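Guides > Vikberg Two-Arm Station > Recording Examples > Soft Goods

20th January
By Roswitha Lenz, with corrections from Imtiaz Pramanik

4. Recording a cloth session

By this point you have the station powered up, both arms homed and the recorder talking to the cameras. If any of that sounds unfamiliar, please go back to section 3 before you carry on, and don't feel bad about it – most of us had to read that section more than once.

Cloth is the part of the job people either love or dread. A block goes where you put it. A garment folds over itself, twists, hides its own corners and never lands the same way again, and that variety is what we want the learning system to see. So please don't try to make every example look like the last one. A slow, slightly clumsy recording in which the garment ends up where it should is worth a great deal to us.

4.1 Before the first example

1. Choose one garment from the session list and keep to it for the whole batch. Plain, soft fabrics are the kindest place to start.

2. Drop the garment onto the work surface from a little height and leave it as it falls. If you catch yourself smoothing it out, pick it up and drop it again.

3. Check that both grippers open and close fully with nothing between the fingers.

4. Open the Rarnura recorder, enter your initials and pick the task name from the menu. Typing your own task name makes a new folder, and then Hagos Ejigu has to go looking for it.

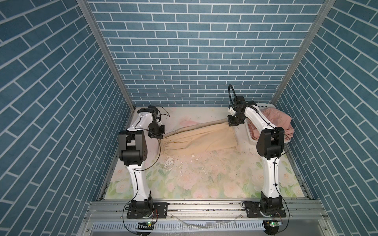

5. Wait for the recorder to show "ready" for every camera before you touch the hand controls. The wrist cameras are usually the last to come up, so give them a moment.

Note: The printed mat and the brick wallpaper are part of the setup and are swapped between batches on purpose. Use whichever ones the session list calls for, and leave them alone until the batch is finished.

4.2 Making the recording

6. Press Start, then count to 2 in your head before moving. Those still moments at the beginning make trimming a good deal easier later on.

7. Bring one gripper down to the cloth first and close it on a single thickness if you can find one. Seams and gathered edges are tempting because they stand up nicely, but they are bulky, and the fingers can slip off them.

8. Bring in the second gripper and take hold well away from the first. Lift both a little, then draw the arms apart until the slack between them is gone. Stop there. You want the cloth straight, and any more pull than that strains the wrists.

9. If the garment has twisted into a rope, lay it down, let go with one gripper and take a fresh hold. Keep recording while you do it! Recoveries are some of the most useful material we have, and Adanech Seyoum will happily tell you so at length if you ask her.

10. Lower the garment, open both grippers, back the arms away and press Stop.

CAUTION: Keep your hands out of the enclosure while the arms are live. If a garment snags on a gripper or a cable, press the red stop on the Baidoo control box, wait for the arms to settle, and only then reach in.

4.3 Looking over what you recorded

Play back each example from the wrist view as well as the fixed view. The fixed view gives you the overall shape of the job, but it's the wrist view that tells you how the fingers meet the cloth, and that is where most of the trouble hides.

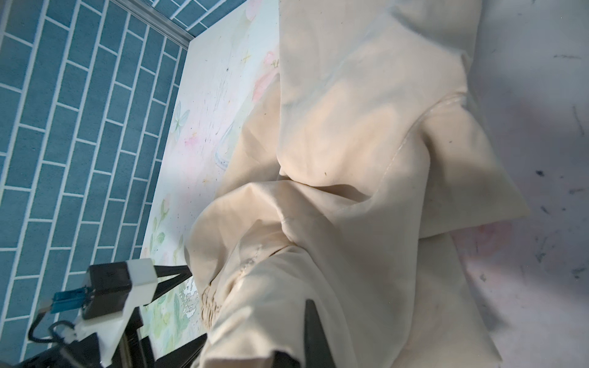

Figure 4-2. Wrist view, with a dark gripper finger against the lower part of the fabric pile.

11. Mark the example Good, Recovered or Discard. Use Discard for dropped cameras, stalled arms and wrong garments, and please don't use it for recordings you simply found a bit ugly.

12. Add a short comment if something odd happened. Plain words are fine.

A full cloth batch is 20 examples. The Vamdale set stood at 1156 when this page was last revised in October, and we are aiming for 3000, so there is plenty left for everyone. If your arms get tired, stop and save a part batch – Ans De Graaf can join it to another one later.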